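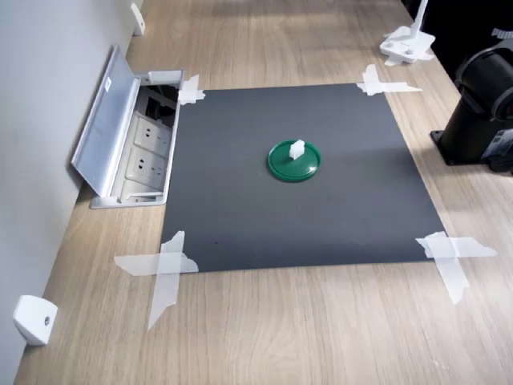 지난달부터 정관을 읽고 있다. 소설도 아니고 여행기도 아니고, 내가 사는 스터콤(Sterkcombe) 주민조합의 정관이다. 누가 시킨 일은 아니다. 정기총회에서 조합장의 권한이 어디까지인지를 두고 고성이 오간 뒤로, 그날 목청을 높인 사람 가운데 문서를 끝까지 읽은 사람이 몇이나 될까 싶었고, 나부터가 안 읽은 쪽이라 부끄러웠다. 읽어 보니 해석이라는 작업은 나무 탁자 위에 검은 종이 비슷한 것을 올려놓고 네 귀퉁이를 반투명 테이프로 붙여 두는 일과 닮았다. 귀퉁이마다 테이프를 엇갈려 붙이고, 끝은 대충 뜯겨 있고, 그래도 붙어는 있다. 우리 정관의 개정 조항들이 딱 그런 모양새다.

문제가 된 것은 제8조다. "조합장은 긴급한 경우 총회의 의결 없이 필요한 조치를 할 수 있다." 한 문장이다. 무엇이 긴급한지, 누가 긴급하다고 판단하는지, 필요한 조치가 끝나면 누구에게 보고하는지는 적혀 있지 않다. 초안을 쓴 사람들은 서로 다 아는 사이였을 것이고, 아는 사이끼리는 이런 걸 적어 두면 오히려 실례가 된다. 그 예의의 대가를 우리가 치르는 중이다.

이번 조합장은 이 조항을 한 해에 네 번 썼다. 첫 번째는 폭우로 배수로가 막혔을 때였고, 그건 나도 긴급하다고 본다. 두 번째는 공동창고 자물쇠 교체였다. 여기까지도 어떻게든 봐줄 수 있다. 세 번째는 클래섬(Clatham) 쪽 업체와 맺은 조경 계약이었는데, 회양목이 얼마나 급하게 다듬어져야 했는지 나는 지금도 모른다. 네 번째는 총회 자체의 연기였다. 총회 의결 없이 할 수 있는 조치에 총회를 미루는 일이 들어가느냐는 물음이 여기서 나온다. 헌법학 세미나라면 학생들이 눈을 반짝일 대목인데, 우리 회의실에서는 다들 커피가 식었다는 얘기를 했다.

감사에게 따지면 되지 않느냐고들 한다. 나도 그렇게 생각했다. 정관에는 감사가 "조합의 업무를 감사한다"고 되어 있다. 감사가 자료를 달라고 했는데 조합장이 안 주면 어떻게 되는지는 없다. 실제로 감사는 계약서를 달라는 공문을 보냈고, 조합장은 검토 중이라고 답했고, 감사는 검토가 언제 끝나느냐고 물었고, 조합장은 그것도 검토 중이라고 했다. 그러는 사이 임기가 간다. 시간은 언제나 서류를 쥔 쪽 편이다. 나랏일에서 여러 번 본 장면인데 동네 규모로 줄여 놓으니 등장인물과 마트에서 마주친다는 점이 다르다.

조정위원회라는 것도 있다. 분쟁이 생기면 조정을 신청할 수 있고, 조정위원은 조합장이 위촉한다. 더 할 말이 없는 조항이지만 그래도 신청은 해 봤다. 접수증을 받았다. 접수증은 아주 깔끔하게 인쇄되어 있었다.

예전에 콘수엘로 모스케라(Consuelo Mosquera)라는 이웃이 권한 조항에는 반드시 기한을 붙이자는 개정안을 낸 적이 있다. 긴급조치는 다음 총회에서 승인받지 못하면 효력을 잃는다, 이런 내용이었다. 회의록을 찾아보니 토론은 짧았고 반대 의견은 하나였다. "우리끼리 그렇게까지 해야 합니까." 그리고 부결됐다. 나는 그 회의에 있었고, 서명부에 내 이름도 있고, 어느 쪽에 손을 들었는지는 기억이 안 난다. 기억이 안 난다는 건 대개 창피한 쪽에 들었다는 뜻이다.

나는 조합장을 나쁜 사람이라고 생각하지 않는다. 눈 오면 제일 먼저 나와서 길을 쓰는 사람이고, 재작년에 우리 집 보일러가 나갔을 때 전기난로를 빌려준 것도 그 사람이다. 그래서 더 곤란하다. 권한을 제한하자고 하면 꼭 그 사람을 못 믿느냐는 질문이 돌아온다. 못 믿는 건 제8조인데, 제8조는 서운해하지를 않으니 서운함이 전부 사람한테 간다.

지금 하려는 일은 임시총회 소집 청구다. 조합원 600세대 가운데 5분의 1의 서명이 필요하다. 저녁마다 서명지를 들고 돌아다니는데, 사람들은 서명보다 주차 얘기를 훨씬 하고 싶어 한다. 주차 얘기를 다 들어 드리면 서명을 해 준다. 어떤 분은 주차 얘기만 하고 들어가셨다. 서명지에는 개정안 전문을 붙였는데 글씨가 작다는 민원이 있어서 다시 뽑았고, 이번에는 종이가 아깝다는 민원이 있었다.

개정안은 모스케라 씨의 옛 문안을 거의 그대로 가져오고 두 줄을 보탰다. 감사의 자료 요구에는 14일 안에 응할 것, 그리고 총회 연기는 긴급조치에 포함되지 않는다는 것. 두 번째 줄은 쓰면서도 좀 웃었다. 이런 것까지 적어야 하나 싶었는데, 생각해 보니 회의록에 남은 그 반대 의견과 같은 말이었다.

서명지는 우리 집 현관 옆 선반에도 있으니 저녁 8시 전에 오시면 된다. 주차 얘기는 되도록 짧게 부탁드린다.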